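# 第三章 首次开机与存档设置

适用机型:Ostix 掌上复古游戏机(固件 2272 及以上)

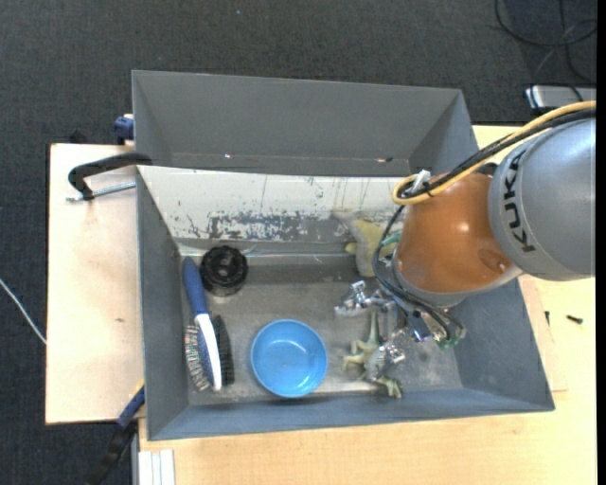
图 3-1 浅色木桌面上的灰色敞口箱

本章说明首次开机、载入游戏卡带、建立存档和双人连线的步骤。电池安装与充电见第二章,按键改键见第五章。

## 3.1 首次开机

1. 确认电池已装好,电量指示灯为绿色。红色时请先充电 15 分钟再继续。
2. 按住顶部电源键两秒,松开后屏幕显示 Ostix 标志。
3. 用方向键选择语言,按 A 键确认。
4. 设置日期和时间。时间会写入存档文件名,设错后旧存档的排序会混乱。
5. 选择画面比例:“原始”保留左右黑边,“拉伸”铺满屏幕。点阵字较多的老游戏建议用“原始”。
6. 按 START 键进入主菜单。

**注意:** 首次开机期间不要插拔卡带。如果标志画面停留超过一分钟,按住电源键直到屏幕熄灭,再从第 2 步开始。

## 3.2 插入卡带

主机背面有一个卡带槽,支持 Platex 规格的卡带。其他规格需要转接座,转接座另售。

1. 关机。
2. 掀开防尘盖,将卡带标签朝外,对准槽口两侧的导轨。
3. 平推到底,听到一声轻响即可,不要左右摇晃。
4. 开机,在主菜单选择“卡带”。

如果显示“无法读取”:

- 取出卡带,用干燥的棉签沿金属触点单方向擦拭,再插一次。
- 仍不能读取时,进入“设置 → 卡带 → 兼容模式”,选择“慢速读取”。
- 部分早期横版动作游戏在慢速读取下音乐会延迟,属于已知问题。

**小心:** 不要对着触点吹气。水汽会使触点氧化。也不要使用酒精以外的清洁剂,使用酒精后须等触点完全干透。

## 3.3 建立存档

主机提供两种存档方式,互不影响。

**卡带存档** 由游戏自身写入卡带。部分老卡带依靠内置纽扣电池保存进度,电池耗尽后进度会丢失,主机无法恢复。

**即时存档** 由主机写入内部存储,每个游戏有 9 个栏位。

建立即时存档:

1. 游戏中同时按 SELECT 和 R 键,打开快捷菜单。
2. 选择“保存”。
3. 用方向键选一个栏位。已占用的栏位会显示缩略图和时间。
4. 按 A 键写入。右上角的软盘图标消失后才算完成。

读取即时存档时,在同一菜单选择“读取”,选中栏位后按 A 键。

**注意:** 读取即时存档会把卡带存档一并退回到当时的状态。玩角色扮演类游戏时,如果刚在旅馆或教堂存过进度,请先另存一个即时存档,再读旧的。

**注意:** 软盘图标显示期间不要关机,否则该栏位可能损坏。损坏的栏位显示为灰色,只能删除后重建。

## 3.4 导出存档到存储卡

1. 将存储卡插入底部卡槽,缺口朝左。
2. 进入“设置 → 存档管理 → 导出”。
3. 选择游戏。要导出全部游戏,按 Y 键。
4. 等待进度条走完,选择“安全移除”,再取出存储卡。

导出的文件放在名为 PEDOSA 的文件夹内,请勿改名。改名后用 Pedosa 管理软件打开时,列表为空。换新机时,把整个文件夹复制到新存储卡的根目录,在新机上选择“导入”即可。遇到同名存档,主机会逐个询问是否覆盖。

## 3.5 双人连线

对战和合作游戏可用 2 台主机连线。两台主机的固件版本必须一致,版本号在“设置 → 关于”中查看。

1. 两台主机都关机,用 Pastor 连接线接好。线的灰色一端接主机一方,黑色一端接客机一方。
2. 先打开主机一方,再打开客机一方。
3. 双方进入同一个游戏,在游戏内选择“二人对战”或相应选项。
4. 连线成功后,屏幕左下角出现链条图标。

连线期间即时存档功能停用,快进功能也会关闭。对战结束后先退出到游戏标题画面,再拔线。

连不上时,按下表检查。

| 现象 | 处理 |
|---|---|
| 链条图标不出现 | 检查线的两端是否接反 |
| 图标闪烁 | 重新插紧接头,清洁接口 |
| 一方画面停住 | 双方关机,按第 1 步重来 |
| 声音正常但操作滞后 | 关闭双方的“画面滤镜” |

## 3.6 恢复出厂设置

1. 先按 3.4 节导出存档。
2. 进入“设置 → 系统 → 恢复出厂设置”。
3. 长按 A 键,直到出现第二次确认。
4. 选择“是”。主机会自动重启,回到 3.1 节第 3 步的语言选择画面。

**小心:** 恢复出厂设置会清除全部即时存档、改键方案和时间设置。卡带存档不受影响。

本章修订日期:2026年6月9日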